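Ticket 1966: left jaw sticks half closed on hand-held gripper 18
Opened by: Thu Cao
Assigned to: Lợi Phí
Status: waiting on part

Hi Lợi, and thank you for picking this up so fast! We were on the microwave task, up to take 114, when the left finger began hanging halfway and the width reading froze at 198. 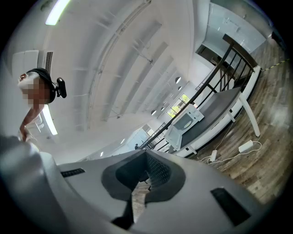
I restarted the Rindik logger twice and swapped the cable, and the poor thing still stuck, so I've tagged it and put it on the Muvent shelf for you.

Lợi Phí: Lovely notes, Thu, they saved me a good hour. I'd bet on the slide bushing, same as the one we had in August. Please don't force it, your knuckles matter more than the take! New bushing is ordered.

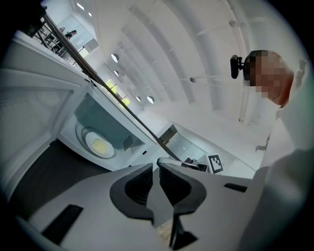
Attachment 2: gripper fingers, microwave door open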